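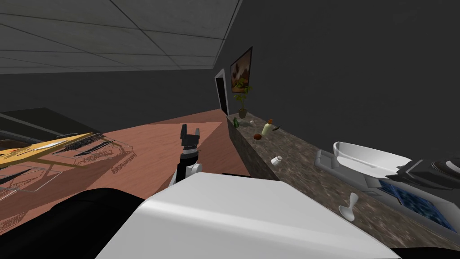
Sneha Tiwari started on the Kütt family because of a gravestone with the wrong year on it. The stone stands in the churchyard at Husen and gives her great-grandmother's birth as June 1881. The parish register has June 1879.

"I believed the stone for nine years," she says. "Then I read the baptisms page by page and found her two years earlier, with both godparents named."

The register has 1221 baptisms in the volume she used. She has typed up all of them, including the families she has no link to, and the file now runs to 3761 lines with the marriages and burials added.

Her mother's side came from Trodosen, a day's walk to the north. The surname is spelt four ways there, and one clerk used two of them on the same page. Tiwari keeps each spelling as written and puts the usual form in a separate column.
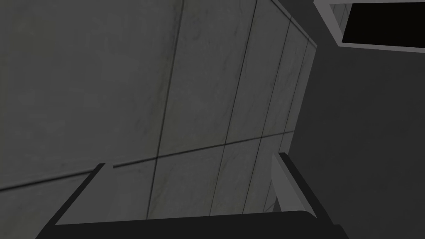 *Grey panelled surface, seen at an angle.*

Kristaps Kütt, a third cousin, wrote to her after finding the Trodosen marriages online. He had a box of letters from Brarnora, where his grandfather worked at a sawmill.

"There are 120 letters and most of them are about the weather and money," he says. "But he names his brothers, and he says which one went to Kallio. We had that brother down as dead in infancy."

The child who died was an earlier son with the same name. Tiwari had merged the two and has since split them again.

"I had the burial and I stopped looking," she says. "Check for a second baptism before you close anyone off." 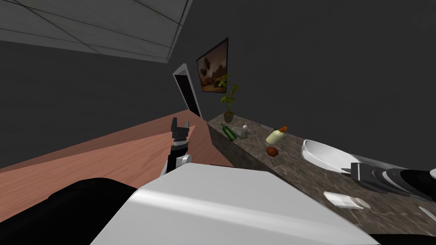
**Which records should a beginner read first?**

Start with the baptisms for the parish where your latest known ancestor was born, then work back through the marriages. Leave the burials until you have the parents' names.

Kütt is still reading the letters from after the war. Tiwari has the Kallio burials on order.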